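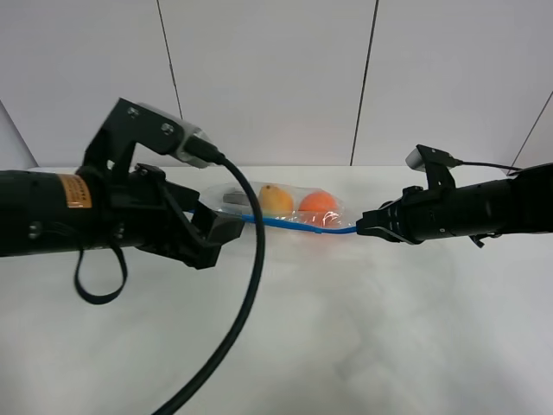 Zip-top bag with a blue seal, fruit inside.

Bagging Produce: Picture Gallery

This page goes with the Jestlow kitchen notes on keeping fruit and vegetables in clear zip-top bags. The pictures come from one session at a white table. Wian Tshabalala picked the produce and Judite Bastos wrote the captions. Posted 16 October 2023.

Mixed bag, laid flat
A small eggplant, a lemon and an orange in one bag. Lay the bag flat so the pieces sit side by side and nothing soft ends up at the bottom. Eggplant bruises easily, so keep it away from anything heavy.
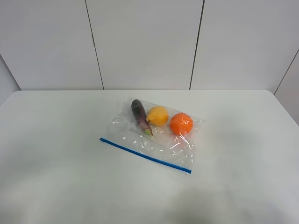

Closing the bag
Press the air out from the closed end toward the zipper. Thin film wrinkles a lot when it is handled, and the creases do no harm. What matters is the strip itself. A fold caught in the zipper will leave a gap.
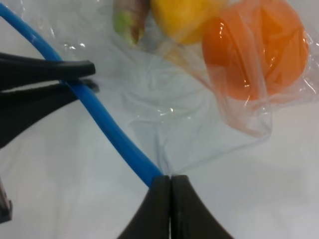 Run a finger and thumb along the full strip, then go back over both corners. If the bag is too full to close without pulling, take one piece out and start a second bag. We buy ours in boxes of 100 and wash them for reuse until the zipper wears out.

Keeping citrus
Citrus keeps well in the fridge for longer than it does in the bowl. Check the bag every 5 days and wipe out any moisture before closing it again.

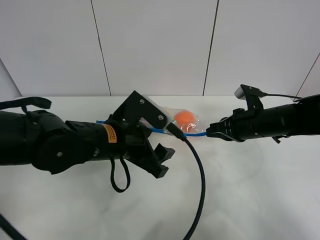 Clear bag with a blue strip and bright orange contents.

More galleries: Root Vegetables, Herbs in Jars, January Freezer Clear-Out
Questions about this page go to Meriem Kamel at the Jestlow desk.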